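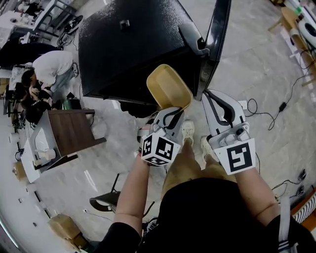
24/06/2025
By Hưng Tô
Filed under: Kitchen & Pantry > Small Appliances

I've been meaning to write up the Grendside dehydrator since September, when I finally gave in and bought one, and I kept putting it off because I wanted to get a whole run of fruit through it first. Well, I've had apples, plums, two kinds of tomato, more mushrooms than my family wanted, and one very sad attempt at watermelon (don't), so I think I'm ready.

Mine cost $103 with shipping. Before that I had an old round Østergaard that belonged to my aunt, the stacking kind with the hole down the middle, and I loved it dearly even though the bottom tray was always done hours ahead of the top one and you had to keep shuffling them. The Grendside blows from the back, across the trays, and that one change has made me a much lazier cook. I load it after supper and go to bed. Apple rings cut to a quarter inch take 11 hours at my house, and they come out bendy and sweet, the way my kids like them. If you want them to snap, give them longer.

The trays slide in and out nicely when they're empty. Full of tomatoes they sag a bit in the middle, and I've learned to put one hand underneath. They do go in the dishwasher, top rack, but the sticky stuff really wants a soak first, and plums are the worst of the lot. I use a vegetable brush and the hottest water I can stand.

Now the noise. It's a fan, it hums, and in our kitchen you can hear it from the living room if the TV is off. I moved it out to the utility room and haven't thought about it since!

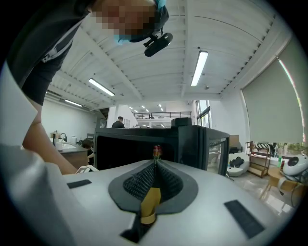

Huw Owen wrote in after my earlier note on drying mushrooms to say that he finds the lowest setting too warm for herbs, and that his basil went nearly black. I've had the same trouble with basil, though oregano and thyme were lovely, still green and smelling like summer when I opened the jar. His fix was to prop the door open with a clothespin and I'm going to try that when my next batch is ready to pick.

I also borrowed the Somisano 888 from my sister for a couple of weekends, so I could compare. It's a handsome thing, with a glass door and a timer that's easier to read, and it holds more. It also takes up the whole counter, and her fruit wasn't any better than mine. If you have a big garden and a big kitchen, you may well prefer it. I gave it back without any tears.

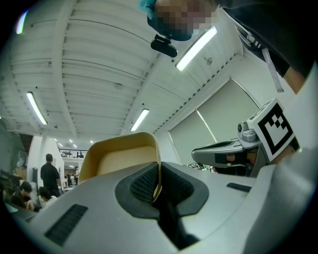
Do you need to treat the apples with lemon juice first?
Only if you mind them turning brown. I dip mine when they're for gifts and skip it when they're for the lunch boxes, and the taste is close enough that my husband can't tell.

One last grumble, and it's a small one. The booklet has a drying chart in tiny gray print and half the times in it are too short, especially for anything juicy. I keep my own list taped inside the cupboard door now, with notes on how thick I sliced things. Jars from Kusum, the ones with the orange rubber ring, have kept everything crisp so far, and the smallest size is just right for mushrooms.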